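How to budget for a small robot arm (kitchen tasks, one bench)

Posted December 25, 2018

Quick one, people keep asking what to put on the purchase request. This is for a single arm on a single bench doing dish handling – loading a rack, unloading, putting stuff away. If you're doing a whole line, different page, different money.

What you need before you start: a tape measure, last year's spend if you have it, and somebody who can sign.

Step 1. Write down the task first. One sentence. "Take plates out of the rack and stack them." If it takes you a paragraph you have two tasks and probably two budgets. Do not open a catalog yet.

Step 2. Measure the bench. Depth, width, height off the floor, distance to the nearest outlet. Then measure the reach you need, from where the base bolts down to the farthest item you want picked up. Add a bit. We went with a Ferrand arm with 80 cm of reach and it covers our bench at Plukelton, but the back corner is tight. Would go longer next time.

Step 3. Arm and gripper are separate lines. Always. The quote from Eka had them lumped together and we couldn't tell what we were paying for the fingers. Ask for it split out. Also ask:
– is the controller included
– is the cable included, and how long
– what does a spare set of fingers cost
– who pays shipping if it goes back

Step 4. Wrist camera. Goes on the quote as its own line too, with the mount and the cable. Small ones are fine. Get the mount from whoever sells you the gripper or you'll be drilling.

Step 5. Fingers. Order spares with the first order, shipping is the same for one box. Pointed tips get into narrow places, wide pads hold heavy things better. For plates standing on edge in a wire rack we use pointed. The gap between the wires is what decides it so measure that as well, not just the plate.

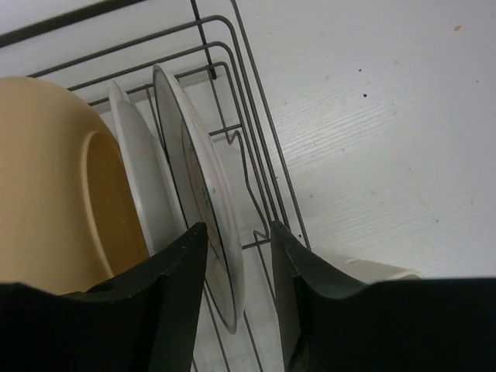

Step 6. Props. Everyone forgets this. Racks, plates, bowls, cups, and enough of them that you can swap things around. Buy cheap and buy mixed, different rims and different depths. A set that all matches tells you very little. Put breakage in as a running cost, we used 46 dollars a month and that was close enough. Plain and patterned plates both, the camera sees them differently.

Step 7. Bench surface. Ours is pale and so are half the plates. Worth thinking about before you buy a top, a darker one might of saved us some trouble with lighting. Add a lamp or two to the list either way.

Step 8. Install and training. Premura quoted us 3 days on site. Ask if travel is in that. It wasn't in ours and we had to go back for a second approval in July, which was embarassing.

Step 9. The cushion. We set aside 4000 dollars on top of the quotes for brackets, adapters, replacement fingers, a stop button with a longer lead. Used most of it. If your office won't allow a line called "misc", name the items and guess high.

Step 10. Order of buying. Bench and props first, they're cheap and you can do your measuring on the real thing. Then gripper samples if the vendor will lend them. Arm last, lead time is the long part so get the quote early and check how long the price holds.

Before you send it in:
– every line has a part number
– service contract, yes or no, and the year two price
– power and floor space signed off by the building
– one person named for receiving

Spreadsheet template is on the downloads page. Old version has a bad total in the shipping column, use the new one.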